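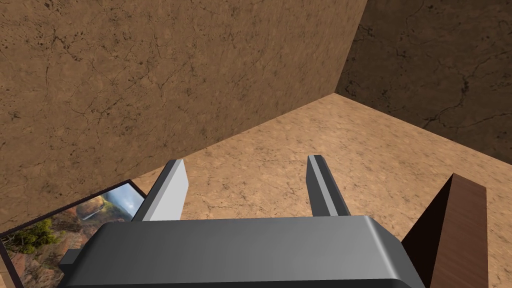

Can I use these recordings if I have never trained a robot policy before?

Most people who write to us are in that position, and the set was put together with them in mind. Start with the short episodes, play a handful back at normal speed, and get a feel for how a person steers before you train anything.

Panent Teleop Rooms: data card

Panent Teleop Rooms is a collection of 1,329 demonstrations recorded in simulation. In every one of them a person drives the robot by remote control from start to finish, and we save what the cameras rendered along with the commands that were sent. The rooms were built in Jakudeo, our in-house scene builder, and the driving was done through the Plernine hand controllers, which we have grown very fond of over the months (even if the left trigger takes some getting used to).

What is inside

718 of the episodes are single-task recordings, and the rest are longer sessions where the operator moves from one small chore to another. Each episode folder holds the camera views, joint positions, gripper commands and a one-line instruction in everyday English. We kept the wrist views at full length, including the parts where an arm is only looking for a good angle.

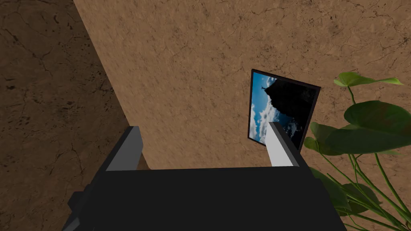

Those wandering stretches are worth keeping, in our opinion. A new operator will often swing a wrist too far, pause, and bring it back - and a policy that has seen a few recoveries tends to be calmer when it drifts off course itself. If you would like a cleaner set, the "trim" field gives a suggested start and end for each episode.

Splits and known problems

We hold out 5 rooms for testing. Please don't tune on them, tempting as it is! In 6 episodes the gripper command lags behind the joint readings, and these are marked "late" in the index. The Chang loader skips them by default.
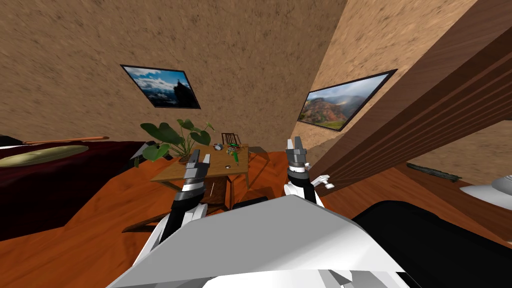
Do both arms have to be used in training?

Either arm can be trained by itself. Set "arms" to left or right in the loader, and the other arm's commands will be left out while the camera views stay as they are.

Corrections and questions are very welcome on the issues page, which we read every Wednesday.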